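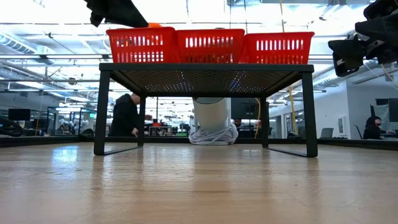 # Kellumetti opens parts and repair store for home furniture in Pivville

**For immediate release**

PIVVILLE, February. Kellumetti, the maker of simple furniture and storage for the home, opens this month its first store where customers can buy single parts for furniture which they already own. The store is placed in the former Gallagher printing house, near the bus station of Pivville. It has 1000 square meters on one floor, and one half of this area is given to spare parts, surface care and a repair desk.

Until now, customers of Kellumetti who lost a foot from a shelf or broke the front of a drawer had to write to the office in Dekanham and wait for a package. Many of them did not write. In the letters which we received last year, the most common sentence was that the customer had already put the whole piece on the street before learning that a part was available. The new store is our answer to these letters.

## What customers will find

At the opening, the parts wall holds 231 different parts. Most of them are small: feet, caps, hinges, shelf pins, drawer runners, screws in the original length, handles, and brackets for fixing a tall cabinet to the wall. There are also larger parts such as drawer bottoms, doors and single shelves. Each part hangs under a drawing of the furniture it belongs to, so the customer doesn't need to know the article number. A person who only remembers "the low one with two doors" should be able to find the correct drawing.

Parts are sold one by one. If one shelf pin is missing, the customer can buy one shelf pin. We know that this is more work at the cash desk, but we have tested it during the winter in a small corner of our Dekanham showroom and the customers were very clear in their opinion. They don't want a bag of twelve.

Parts for models which we no longer produce are also kept, for as long as the tools for making them are in good condition. At the moment this concerns mainly the older bookcases and the folding kitchen table with the narrow leaf. For the first model of the hallway bench we can't offer the seat anymore. We are sorry for this, and the repair desk can advise on how to cut a new one from ordinary board.

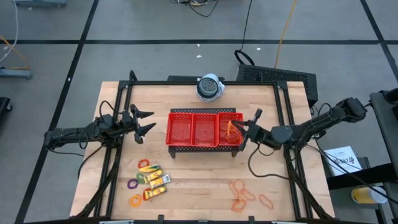

*Three red bins side by side on a black perforated stand.*

## The repair desk

The repair desk is open during all store hours. Customers can bring any piece which two persons can carry through the door, and the piece can be from another maker. The first look is free. After this the customer receives a written price, and the price doesn't change later without a phone call.

The repairs which we expect most are:

- drawers that no longer close in a straight line
- chair joints which have become loose
- doors hanging lower on one side
- edges where the top layer has opened
- rings and heat marks on table tops
- metal shelves with a bent leg or a scratched coat

We don't repair glass, electric parts or upholstery with springs. For these works the desk keeps a printed list of workshops in the area, and the list is renewed at the start of each season. Kellumetti doesn't receive any payment from the workshops on the list.

A finished repair has a guarantee of 30 days. If the same fault comes back in this period, we do the work again without cost. Repaired furniture should be picked up within the same time. We ask for understanding on this point, because the storage room behind the desk is not a big one and a wardrobe takes the place of many chairs.

## Evening lessons for wood surfaces

A part of the store is arranged as a lesson room with low benches. From the second week after opening, there will be evening lessons at 6:30 p.m. on the care of wood surfaces at home. The lessons are for beginners and no tools need to be brought. Each lesson takes one subject only, so nobody goes home with a head full of half-learned things.

The first lesson is about finding out which finish is on a table. This sounds easy, but in our experience it is where most of the damage begins. An oiled surface and a lacquered surface can look almost the same in the evening light of a kitchen, and what is good for the first one can be useless or even harmful for the second. We teach a simple test with one drop of water on a place which isn't seen, such as the underside near a leg. If the drop stays round for a long time, there is probably lacquer or fresh oil. If it goes flat and the place becomes dark, the wood is open and thirsty.

The second lesson is about sanding by hand. We show how to go with the direction of the grain, how to hold the paper so that the fingers don't press lines into the wood, and when to stop. Stopping is the difficult part.

The third lesson is about oil. Participants learn to put on a thin coat, wait, and wipe off everything that the wood didn't take. They also learn how to treat the used cloths. An oily cloth which is folded and thrown into a bin can become hot by itself and start a fire. It must be spread flat outside to dry, or put in a metal can with water and a lid. This point will be repeated in every lesson of the program, also in those where no oil is used. 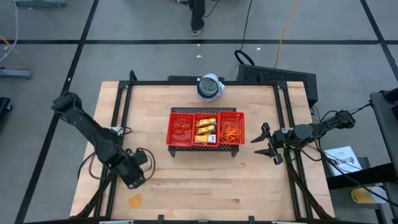
*Pale maple strips in a butcher-block table top.*

## Old furniture taken back

Customers can also bring Kellumetti furniture which they don't want to keep. The desk looks at each piece and decides between three ways. Pieces in good condition are cleaned and sold at the back of the store with a yellow ticket. Pieces with some damage are taken apart, and the good parts go to the parts wall in a separate row, at half of the normal price. What can't be used in either way goes to the recycling yard of the town, sorted by wood, metal and plastic.

For a piece that can be sold again, the customer receives store credit. The amount is written on a public table next to the desk, by model and condition, and there is no discussion of prices. We have chosen this way after much thinking. A system with discussion is perhaps more generous for some customers, but it is less fair for the quiet ones.

We can't take furniture with insects in the wood, with mold, or with a strong smell of smoke.

## About the building

The Gallagher printing house stood without a tenant for several years. The tall windows to the street have been kept, and also the goods scale by the side entrance, which still works and will be used for weighing metal before recycling. The floor was repaired only where it was needed, so visitors will see different shades of gray between the old and the new concrete.

There is a ramp at the main entrance, and the doors are wide enough for a bed frame carried upright. Parking for loading is in the yard, with places for 4 cars at one time. We ask customers to use these places for loading only and to move the car when they are finished. The bus stops in front of the building, and smaller parts are of course easy to carry on the bus.

## Practical information

The store is open from 9:00 a.m. until 7:00 p.m. The repair desk takes the last piece of furniture at 6:15 p.m. to have time for a correct description and a price.

The lessons cost the same as a small can of oil, and this can is included. Places can be booked at the cash desk or by mail to the Dekanham office. If a lesson is full, the name of the customer is put on a list for the next one.

The parts wall can't be ordered from online at the time of opening. We are preparing this for later in the year. Customers who live far from Pivville can continue to write to Dekanham as before, with a photo or a small drawing of the missing part. A measure in inches or millimeters is a great help.

## About Kellumetti

Kellumetti designs and makes shelves, tables, cabinets and small storage for homes. The office and the main workshop are in Dekanham. The company sells through its own showroom, by mail, and from this month also through the store in Pivville.

**Press contact:** Kellumetti press desk, Dekanham. Journalists who wish to visit the store before the opening are asked to write to the press desk and to mention if they want to see the repair area, where closed shoes are required.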